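Grenthorpe Shop Talk > Automation > Rules and good practice
Thread: Sharp tools and the "clear table" rule

flevley_nights
Posted July 29, 2024

Our new arm rules came down from the Vesico template and rule 9 says "hand tools with a point or blade shall be gripped by the handle, and the work surface shall be clear of unrelated items." Fine on paper. I'd like to know who has ever met the second half of that. Wrist view with a screwdriver in the grip: 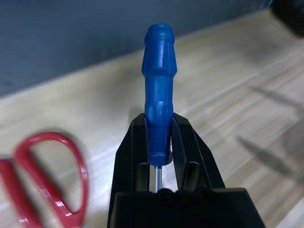 Handle gripped just above the collar, shaft down between the fingers.

First half of the rule, OK. Second half, there's a pair of scissors right there on the table. Is that a violation or is it Tuesday-proof common sense to ignore it?

osman_b
Reply #2

It's a violation as written. Scissors are unrelated unless the task sheet lists them. Why is this hard?

flevley_nights
Reply #3

Because our task sheets say "sort assorted items." Under that wording a bowling ball is related.

Ovidiu Filip
Reply #4

I sat through the Vesico training last October and asked what "clear" means. I got 14 slides and no answer. My own reading is that it should be a distance, measured from the fingers at full open, plus a list. Without a number you can't audit it, you can only argue about it - which is what we do.

Also, gripped by the handle says nothing about where the point goes. Point toward the gripper body is what I'd want written down, and the template skips it.

osman_b
Reply #5

Disagree on the distance. You'd be out there with a tape measure every time somebody puts down a pen. List the items, remove the rest, done.

flevley_nights
Reply #6

OK, try writing your list for this one.

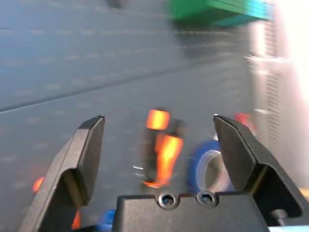 Wrist view, gripper open. Blue tape on the right, green box farther back.

Half of it is motion blur. I can name the tape. I wouldn't sign my name to the orange and black thing between the fingers. So is a list checked from the wrist view worth anything?

osman_b
Reply #7

Then check it before the arm moves, with your eyes.

Ovidiu Filip
Reply #8

Agreed on that much. The template never says when the check happens or who does it. I sent a comment in, ticket 838, and got an auto reply. Not holding my breath.

flevley_nights
Reply #9

I'll write ours as "listed items only, checked by eye before start, points toward the gripper body" and see if it survives review. I give it a week.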